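Home Recipes How-Tos Pantry About Contact

Search this site Go

How to Set Up a Recipe Card Box You'll Really Use

I kept my recipes in a kitchen drawer for years. Torn magazine pages, backs of envelopes, a soup recipe written on a bank slip in my grandmother's pencil. Every time I wanted to make something I had to pull the whole drawer out, and half the time I gave up and made eggs. So one wet May I bought a pack of 200 blank cards and sorted it all out, and I've been bossy on the subject ever since!

First job: empty the drawer onto the biggest table you have. Don't read anything yet. I mean it, you will lose an entire evening to a lasagna you never liked. Just make 2 piles, things you have cooked and things you haven't. The second pile is going to be huge. Mine was nearly all cakes.

Now go through the "haven't cooked" pile fast and be mean. If you can't picture yourself buying the ingredients in the next few months, out it goes. I kept 11. (I've since made four of them, and one was awful.)

Next, pick your card size and stick with it. The two common sizes here are 3 x 5 and 4 x 6. I started with the small ones and had to start over, so please learn from me and go bigger. My handwriting is large and I like to leave room at the bottom for notes. Lined on one side and blank on the other is perfect. Get the thickest stock you can find, too - the thin ones curl up next to a steaming pot.
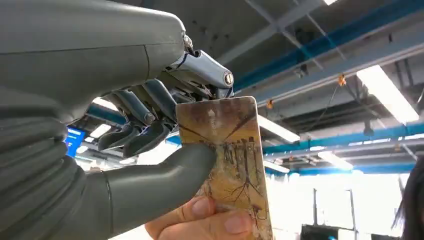 Page last changed: May, 4:20 p.m.

Okay, writing the cards. Put the name of the dish at the top left and the number of people it feeds at the top right. Under that goes the oven temperature, if there is one, in big numbers. I can't tell you how many times I've gotten to the end of a recipe and found out the oven should have been on already.

Then ingredients, in the order you use them. Leave a blank line, then the steps. Keep the steps short, like you're leaving a note for yourself. "Brown onions, 20 min, low" is plenty. You don't need the story on the card. If a recipe came from somebody, write their name in the bottom corner. My plum cake says Henrike Harms, and she gets a phone call from me whenever I bake it.

Use a pencil or a waterproof pen. Regular gel ink looks so pretty and then one drop of water lands on it and your teaspoons turn into a blue cloud. I test new pens by scribbling on a spare card, letting it dry overnight and dabbing it with a damp finger.

For dividers, go by how you cook. I tried the classic set (appetizers, mains, sides, desserts) and it was no use to me at all, I never once thought "I need an appetizer." Mine now say Weeknights, Slow Stuff, Soup, Bread, Sweet, and Company's Coming. Cut them from an old cereal box, half an inch taller than your cards, and stagger the tabs so you can see them all.

Any box will do as long as the cards can stand up and lean back a bit. Measure the inside before you buy one! I've got an old tin that used to hold tea, and my sister uses a shoebox cut down and covered in wallpaper. Leave a good couple of inches empty, or you'll be scraping your knuckles every time you put a card back.

What about the original scraps? I typed up or copied most of them and let them go, but the ones in family handwriting went into an envelope at the very back of the box. The bank slip soup is in there. I cook from the copy.

If a card gets splattered, wipe it and keep going. When it gets so bad you can't read it, copy it out again and fix whatever you've been changing in your head all this time. My banana bread is on its third card and has lost half its sugar along the way.

We use cookies to remember your settings. Accept Decline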